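Grudano or Mogensen? Notes for my talk on comparing grippers

Slide 6, zip on the navy bag (take your time with this one, it's everyone's favourite!)
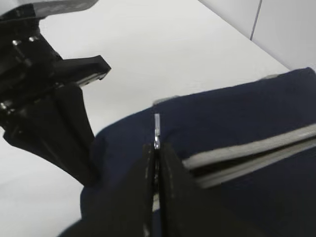 Somebody at Staltden asked whether softer fingertips wouldn't grip a small tab better, and I do love that question. Say yes, perhaps, and that we only tried the hard ones, 100 goes with each pair. Mogensen managed 95, bless it. Then on to the Fudico controller, and have a sip of water first.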